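Sorting Cell Introduction at Farnent: Effects on Packing Staff

Project report, Workplace Systems course
Authors: Emese Borbély, Arnulfo Yupanqui
Supervisor: Riet Van der Linden
Submitted 12 April 2026

1. Background

Farnent packs mixed orders of snacks, drinks and small household goods for shops in Westau. Until last year all sorting into bins was done by hand. The company then installed two robot arms at the sorting tables and moved part of the staff to exception handling, meaning items the arm drops, refuses or places in the wrong bin. Our question was how the content of the job changed, and whether the people doing it consider the change an improvement.

2. Method

We interviewed 22 employees on both shifts and read the exception log for one month, which held 2,154 entries. Socorro Tello, shift lead, explained the log codes to us. Interviews took place in the break room and lasted up to half an hour. Output rates were not part of the study.

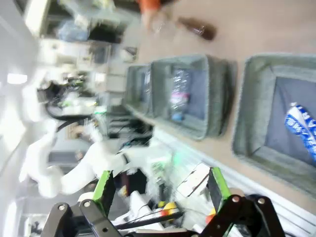

3. Changes in the work

The main change is from steady lifting to watching and correcting. Before, a sorter handled every item and set the pace. Now the arm sets the pace and the sorter steps in when the log screen shows a code. Most codes concern packaging. Soft fabric bins were kept from the manual line, and what goes into them varies a great deal: a crinkled clear plastic package lies in the middle one, while a brown glass bottle is on its side on the tabletop. Staff said that clear film and glass need the most attention, the film for its reflections and the glass for the risk of breakage.

Of the staff interviewed, more than 2 in 3 reported less shoulder and back strain. The same people often reported more tiredness at the end of a shift, which they put down to waiting and watching. Alcides Grajales, a former sorter, described the new job as harder to leave for a short break.

4. Training

Training lasted 85 minutes and covered the stop button, restart and log codes. It did not cover why the arm refuses an item. Several employees had worked this out themselves and kept handwritten notes at the table.

5. Recommendations

Rotate staff between exception handling and manual packing within each shift. Add the handwritten notes to the training material, with the consent of those who wrote them. Let sorters lower the arm speed without calling the shift lead.

6. Limits

The log does not record near misses or items corrected before a code appeared. Night shift answers were shorter and may understate problems.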